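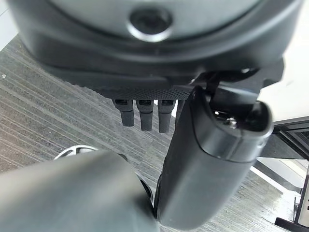 Yolanda Nakamura wrote in her comments on our first draft that a kit sold for household work should be judged by the hours it takes from the buyer, and that a success rate alone tells a small laboratory very little. We accepted the point, and the present section has been reorganized to follow it.

4. Evaluation of the Jarnasov Kit in a Kitchen Setting

4.1 Scope

The Jarnasov kit is offered by Cornovo as a package for groups that wish to record and replay manipulation tasks in ordinary rooms. It consists of wrist cameras, mounting parts, a recording program, and a support plan. The buyer supplies the arm. Our review covers the kit as delivered in August and does not extend to the extended support plan, which was not available to us during the trial period.

Three questions guided the work. First, how long does installation take for staff who have not used the kit before? Second, is the wrist view good enough for an operator to work close to household objects? Third, how much of the recorded material can be used without repair by hand?

4.2 Installation

Two operators, Darnell Zamora and Kaede Ishida, installed the kit separately, each starting from the sealed package and the printed guide. Zamora finished in 5 hours and Ishida in 8. The difference came almost entirely from the calibration step, for which the guide gives one set of instructions for the left wrist and refers the reader back to it for the right. Ishida repeated the procedure after the program rejected her first set of readings without stating a cause. Cornovo has told us that a clearer message is planned, and we have not been able to test it.

The guide also assumes a fixed network address. In a shared building this may require help from the local computing office, and buyers should allow for it when planning the first day.

4.3 Work Close to Appliances and Counters

Tasks in this group were chosen to place the wrist near objects with handles, edges, and narrow gaps. The operator worked from the wrist view alone during the approach and was allowed the head view only after contact. Two conditions gave the most trouble. One was strong daylight from a window behind the gripper finger, which leaves the finger as a dark shape against a bright background (Figure 3). The other was the share of the view taken up by the housing and finger themselves. The kit lets the user set exposure by hand, but the setting returns to automatic each time the program is restarted, and both operators lost recordings in this way. 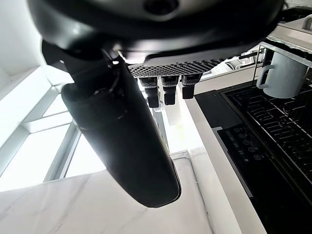 Figure 3. Wrist camera view beside the appliance, with a white mug on the rack and daylight from the window.

4.4 Work at the Sink

The sink tasks required the operator to hold a plate upright over the basin with the drainer rack and to lower it to the rack. The head view was available throughout. Both operators preferred it for judging the tilt of the plate and turned to the wrist view only for the last part of the movement. The program stores the two views with a shared clock, and we found no drift between them in any session. In our opinion this is the strongest feature of the product.

Of 12 sink recordings, 3 needed repair by hand before they could be replayed. In each case the fault was a missing marker at the point of release, which the operator must enter with a foot switch. Ruwan Dissanayake repaired all of them with the editing tool supplied in the kit.

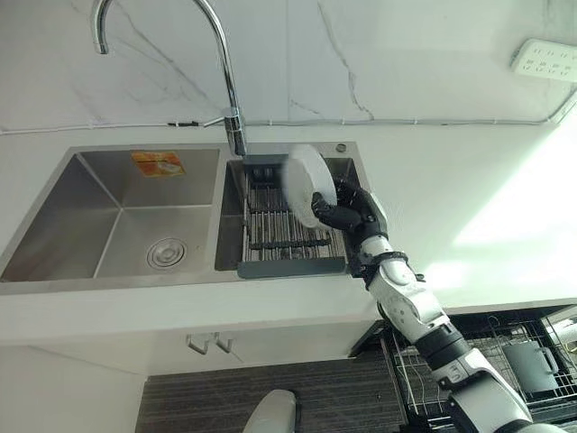 4.5 Support and Cost of Ownership

Questions were sent to Cornovo through the form included in the basic plan. Replies were polite and usually correct, although one question about lens replacement was answered with the procedure for an older mount. Spare brackets must be ordered in pairs. The recording program may be installed on a second computer under the same license, but calibration files do not carry over and must be exported by hand from the settings menu.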